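Home Search Notifications Messages Lists Profile More

Ottó Bíró
May 8, 2025

1/ I promised Trudy Doolan that I will write down how we teach a robot a task by hand, because my explanation at lunch was too fast. So this is a slow thread. My English is careful but not perfect, please be patient with me.

2/ The short version: a person holds the same kind of gripper that the robot has, and does the task. The gripper records what it sees and how wide it is open. Later the robot learns from many such recordings. The person's body is not copied, only the path of the gripper.

3/ We also teach by remote control, on the arm which we call Kamell. You sit, you move a handle, and the arm moves after you. It is slower. For a simple pick and place I needed 70 recordings by remote control to fill one long day. With the hand-held gripper I made 213 in the same hours, and my back was in better condition.

4/ But remote control has one good side. The arm cannot do what it cannot do. When I hold the gripper myself, my wrist is clever and it turns in ways that Kamell can not follow. Then I have a beautiful recording which is useless. Győri has a small check for this, it runs every evening and throws these out. In January it threw out almost half of mine.

5/ The task now is toiletries on a table. Tubes, small bottles, a pump bottle, packets. We call the task Wedel, please don't ask me why, the name was there before me.
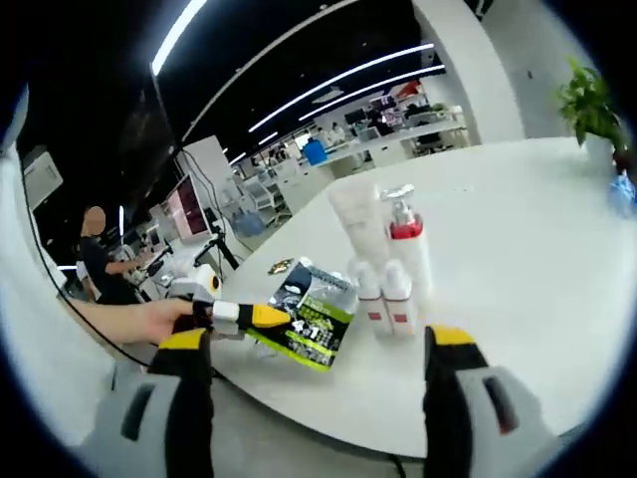
6/ Trudy asked why I open the fingers so wide before I go near. It is a habit which I had to learn. If you come with the fingers half closed, you push the small bottles before you hold them, and the robot learns to push too. It copies everything, also your laziness.

7/ Second habit: stop for a short moment before closing. A person closes the fingers while the hand is still moving, we do it all our life with cups and spoons. For the robot this is hard to learn well. I say "one" in my head, then I close.

8/ Third habit: do not lean over the table. I did this in my first week. On the recordings there was very much of my sleeve and very little of the bottle.

9/ A pump bottle is difficult in a different way from a tube. The head turns, and it catches on the finger when you go up. I take it lower on the body now and I lift straight. A tube standing on its cap falls if you only look at it with bad intention, so I come to it from the side, very slowly.

10/ Packets are the worst. A flat packet on a flat table gives the fingers nothing to go under. My way is to pull it to the edge with one finger and take it there. Győri says this is cheating. I say it is a strategy. The discussion is still open.

11/ Somebody asked in the replies if mistakes must be deleted. Not all of them! If I miss the bottle, go back, and take it correctly, I keep the recording. The robot will also miss, and it should have seen how one comes back from a miss. If I drop the thing and it rolls away, I stop and delete.

12/ How many do you need? For this task our plan says 200 good ones for each object. I wrote "good", so count also the ones you will lose. I change the places of the things every few recordings. If the bottle always stands in the same place, the robot learns the place and it does not learn the bottle.

13/ The same is true for where you stand. I go to the other side of the table, I begin higher, I begin lower, I begin with the gripper turned to something else. It feels a bit silly to walk in a circle with a gripper in the hand, but the results were better after I started to do it.
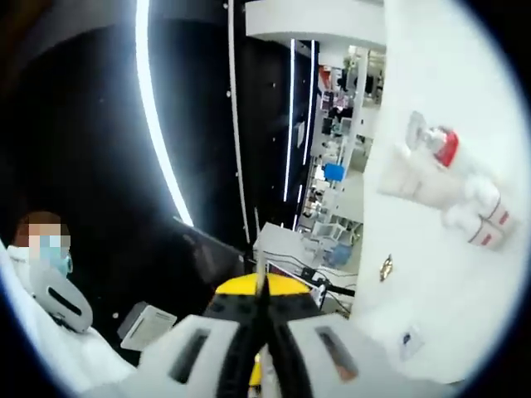 14/ WHAT TO CHECK BEFORE YOU BEGIN
- The lens is clean. Use a dry cloth, not your shirt.
- The fingers open and close fully, 2 times, before the first recording.
- Free memory. I lost one morning to this and I still think about it.
- The task name is typed correctly. "Wedle" is a different folder from "Wedel" and I have recordings in both.

15/ About tiredness. After one hour my movements become shorter and more nervous. I don't feel it but I can see it on the curves. Now I change with a colleague every 40 minutes, and in the break I label the recordings.

16/ Nunitz, our labelling tool, has a new version and the shortcut for "discard" is now where "accept" was before. Please look at your fingers. Trudy, this one is for you.

17/ Tomorrow I will write about the remote control part, with the handle settings for Kamell. If you have questions about the gripper, put them under this post and I will answer in the evening.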